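Section 3. Setting Up the Sorting Arm at Your Station

Stultero Bench Guide, Hullthorpe site. Revised January 10, 2021

Read this section before you switch anything on. If you have already switched it on, read it now, and keep your sleeves out of the way.

3.1 What changes for you

Until the arm came, the person at the sorting bench picked each block out of the tray, looked at the slip, and put it on the right square. The arm now does the picking and the putting. You do the looking, the correcting, the refilling, and the explaining to people who walk past and ask whether it has taken your job. It hasn't. It has taken the part of your job you could do while thinking about lunch, and some of you have told us you miss it.

Your shift lead will still want the tally at the end of the shift. The arm keeps its own tally. Where the two disagree, write down both and let the office enjoy it.

3.2 Before you start

You will need the grid sheet squares, the black tape, the letter cards (A, B, C), the number cards (1, 2, 3), the arrow card, and a table that does not wobble. The table by the window wobbles. Folding a slip of paper under the leg was tried in March and is no longer an approved method.

Caution: The arm does not know you are there. It will not slow down for a hand, a mug, or a supervisor.

3.3 Laying out the grid

1. Clear the table. Anything left within reach will sooner or later be moved to a square you did not choose.

2. Lay the nine squares in three rows of three and tape between them. Press the paper flat with the side of your hand. Small creases do no harm. A corner that sticks up will be dragged.

3. Put the letter cards down the side of the grid and the number cards along the edge nearest you. Row A is the row closest to the arm. People who set it up the other way round get a perfectly confident arm and a perfectly wrong bench.

4. Tape the arrow card beside the grid, with the arrow pointing toward the arm. The arrow is for you. It settles the question of which way is up, which used to be settled by whoever had been here longest.

5. Stand at the numbered edge and read the squares out loud, A1 through C3. You will feel silly. Do it anyway on your first week.

Note: The cards are hand-lettered on purpose. The printed set from Okafor arrived with two Bs.

3.4 Homing and first pick

6. Check that the cables hang free of the joints. A loop is fine. A loop caught around an elbow is an afternoon.

7. Switch on the power, then start the Jusia panel. Wait for the panel to read READY. If it reads 602, the arm thinks it is somewhere it isn't -- switch off, straighten it by hand, and try again.

8. Load one block only. Select A1 and press STEP. The arm should carry the block to A1 and stop above the square without letting go.

9. Look at where the block is hanging. If it sits over the tape and not the paper, use the nudge keys until it is properly over the square. Press SAVE. Pressing SAVE before nudging saves the mistake, and it will be repeated with great loyalty all day.

10. Press RELEASE, then repeat with C3. If both corners are good, the seven in between usually are.

Caution: Never pull a block out of the gripper while the power is on. Press RELEASE and let it drop. The blocks are tougher than the fingers, both kinds.

3.5 Working alongside it

Once the run starts, stay on the numbered side. You may sit. This has caused some feeling on the packing line, where they may not, and we have passed it on.

Clear the grid when the panel asks, and not sooner. Regular hands at this bench tend to reach in early out of habit, being faster than the arm and knowing it. For the first few weeks you will be faster. The arm is there for the fourth hour, when you aren't.

If a block lands on the wrong square, leave it, press HOLD, and write the square on the fault sheet: the letter first, then the number. "The left one" is not a square. Neither is "same as yesterday."

Stop after every 500 picks and repeat steps 8 to 10. The panel will remind you with a tone. The tone can be turned down but it can't be turned off, and yes, we asked.

3.6 Handing over

At the end of your shift, empty the gripper, switch off, and leave the grid in place for the next person. Tell them what you nudged and by how much. The panel stores the settings but not the reasons, and the reasons are still your department.

Replace tape that has lifted. Put the spare cards back in the drawer, not in your pocket -- we are down to our last 2.

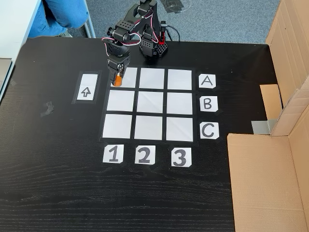
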